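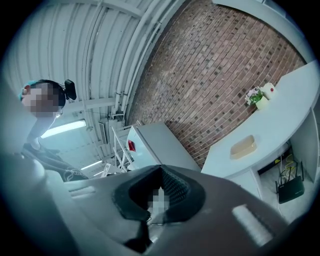 How to Clear a Product Name Before Printing Labels

Applies to: packaged drinks, sauces and snacks sold in more than one language market
Last revised 9/21/24

A name search should be finished before label artwork is approved. The steps below assume a small brand owner with one product and one lead market. The sample name is Bralleck, a ginger soda made by Siritz.

Step 1. Write down every form of the name

List the spelling on the front label, the spelling on the invoice, and any version in another script. Include short forms used by sales staff. Each form is searched separately. Siritz had 2 forms, one in Latin letters and one in Thai.

Step 2. Search the trademark register

Use the national register for each country of sale. Search the exact spelling first, then spellings that sound the same when read aloud. Limit the first pass to the classes that cover the product. The Bralleck search returned 382 entries, of which 40 were live marks in the drinks class. Save the results as a dated file.

Step 3. Search outside the register

Song titles, book titles, stage names and family names are often missing from a trademark register. Check music catalogs, library catalogs and local news in the language of the market. Record the title, the author and the rights holder if one is listed.
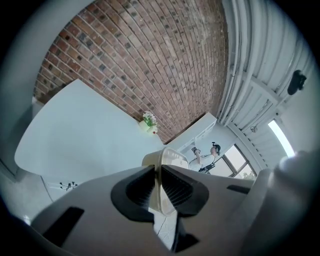
Does a song title need permission if it is only one word?
It depends on the country and on how well known the title is. Copyright law often does not cover a single word, but a claim can still be made under unfair competition or personal name rules. Ask a local lawyer before the artwork is approved.

Step 4. Test the name with native readers

Show the name alone, with no logo, and ask what it brings to mind. Write the answers down word for word. Repeat with the label in place.

Step 5. Order a short first run

Print 150 labels for the first shipment. Keep the full order on hold until the lawyer's reply is on file. If a complaint arrives, stop printing and send the search file to the lawyer the same day.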